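Good practice for a small two-arm bench cell handling bottles?

Posted in Robots & Automation > Rules and Safety

Reshma Mahlangu

I run the packaging test room for a small company in Stadau. We have two bench-top arms facing each other across one table, and they pick up and pass plastic drink bottles all day. Each arm has a two-finger gripper and a small camera at the wrist. They are light arms, nothing like the caged ones at our main plant.

Our safety person wants a written procedure before we let a second shift use the cell in June. I have read what I could find and most of it is written for big industrial arms or for one collaborative arm with a person next to it. I can't find much on two small arms sharing one work area.

What I want to know:

Do I need a risk assessment if the arms are sold as collaborative?

Who should be allowed to change the speed and grip settings?

Are there sensible rules for water near the arms? Some of our bottles are full.

We set the grip force limit once when the cell was installed and have not touched it since. We have done 4,000 cycles on it and had 7 stops, mostly dropped bottles. I don't know if that is good or bad.

Musa Oyelaran

Yes, you need one. "Collaborative" on the box covers the arm by itself. Your application is the arm plus the gripper plus the bottle plus the table and whoever stands at it, and the assessment is done on that. The documents to start from are ISO 10218 parts 1 and 2, and ISO/TS 15066 for contact with people. Check which edition applies where you are, as the 10218 parts were revised and your safety person may have an older copy. Also read the manual for the arms. People skip it and it often states what the maker considers normal use.

For two arms, the points I would write down are these.

Treat the space between the grippers as a pinch area. One arm closing on a bottle is one hazard. Two arms closing on the same bottle, with a hand in there, is another, and it gets its own line in the assessment.

One emergency stop has to stop both arms. Test it at the start of each shift and sign for it. I have seen cells where each arm had its own button and people hit the wrong one.

Decide what each gripper does on a stop. If it opens, the bottle falls. If it stays closed, a finger may stay trapped until somebody releases it by hand. Either can be acceptable, but the operators have to know which one they have and how to free a hand.

Keep cable slack out of the other arm's path. Cables that loop over the top of an arm are fine at rest and then catch when the other arm swings in. Run the full program at low speed and watch only the cables, once, before you sign anything off.

Settings: I would have two people with the password and a paper log. Date, what was changed, old value, new value, initials. A change to speed, payload or grip force sends you back to the assessment, even if only for a short review.

Seven stops in 4,000 doesn't tell you much until you know what each one was. Write the cause next to every stop from now on.

Tanko Nwachukwu

we just put tape on the floor and a sign. never had a problem in nearly 500 hours. I think people overdo this for the small arms, they stop if you lean on them

Binta Olatunji

I would not go by the post above. Stopping when you lean on the arm says nothing about what the fingers do to a fingertip. Measure the force.

On water, since Musa left it out. We handle filled bottles at Haruna and our sheet says:

Caps on and checked before the bottle goes on the table.
Power supplies and controllers off the table and above floor level.
A spill means stop, power off, wipe, inspect the gripper, restart by a trained person.
No wiping with the arms live, even paused.

Check the protection rating of the gripper separately from the arm. Ours were different and the gripper was the weaker of the two.

Thin bottles are their own problem. They dent, and then the grip is no longer where you taught it. Clear plastic is also hard on cameras because of glare, so don't let the camera be the only thing that confirms a grip. Use finger position as well. 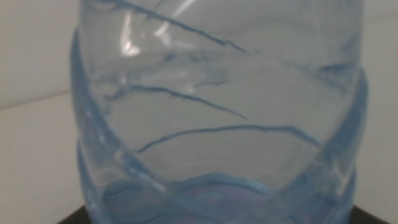
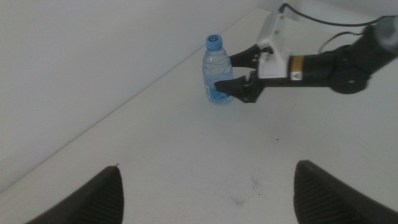 How often should the grip force limit be checked once the cell is in use?

Check it at installation, after any change to the fingers, the program or the type of bottle, and at a fixed interval that your risk assessment sets. Monthly is a reasonable place to start for a cell that runs two shifts. Record the measured value each time with the instrument used, so that a slow drift shows up in the log.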